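Budget for the Second Year

Every spring I get a version of the same call. A small company or a college lab has money approved for a two-arm robot, the quote is on the desk, and the person calling wants to know if the price is fair. Usually it is. The price of the arms is the part of the plan I worry about least.

My complaint is with the rest of the spreadsheet. It tends to have one big line for the robot, a smaller line for shipping, and a line called "miscellaneous" that somebody filled in to make the total come out even. I have seen that line set at 400 dollars for a setup with two arms and two different hands. That was gone before the first month was over. It went to cables, a table and a power supply.

Fernanda Cardoso runs purchasing at Vieira, a contract packing shop that put in a two-arm bench last year. She let me look at her books on the condition that I not print the total. What struck me was the number of small orders: 101 of them in the first year, after the robot was delivered. Most were under the amount that needs a signature, so no manager ever saw them as a group. Straps, brackets, replacement fingertips, cable sleeves, bottles to practice on, more straps. None of it was wasteful. It was the cost of running the thing, and the plan had no place to put it.

I think soft goods deserve their own line. People plan for boxes and then find out that the jobs worth automating involve bags, belts, cords and cloth. Work of that kind is slow to set up and hard on hands and cables. If your reason for buying two arms is that one arm can hold while the other one moves, then you are going to be handling things that sag and twist, and you should price the months of trying it.
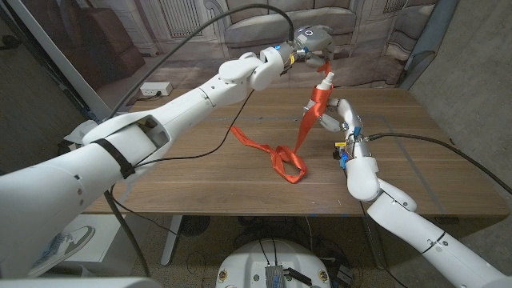

The choice of hands is where I disagree with most of the vendors I talk to. They like to sell a matched pair. For a first purchase I would rather see one plain gripper and one hand with fingers, and the difference kept in reserve for repairs. Marichka Zakharchenko, who keeps the benches going at Lovton, told me she has sent a fingered hand out for service 7 times and a plain gripper never. I don't take that as an argument against fingers. A hand with fingers can hold shapes a plain gripper drops. It is an argument for having a spare, or at least the money for one.

Then there is floor space and wiring. A bench with two arms takes up more room than the drawing shows, because people have to stand next to it and cables have to go somewhere. Lourenço Carvalho at Plolley spent 833 dollars on an electrician for one new outlet and a cable channel, and he had to ask for it as an emergency item in January – an awkward meeting, he says, for a cost anyone could have seen coming. Walk the room with a tape measure before you sign. Ask where the plugs are.

The last thing is time. A robot bench needs a person who is allowed to spend hours on it, and those hours belong in the budget even when the person is already on the payroll. Otherwise they come out of someone's evenings, or they don't come at all and the bench sits there with a cover over it. I have walked past a few of those.

My own rule is to take the quote and set aside a third as much again for the first year, then a fifth for the second. Some finance people hate this. Aurora Valente at Grirley told me it looks like padding and she would strike it. She may be right about how it looks. I would still put it in, with each piece listed by name, and let her argue with the lines one at a time.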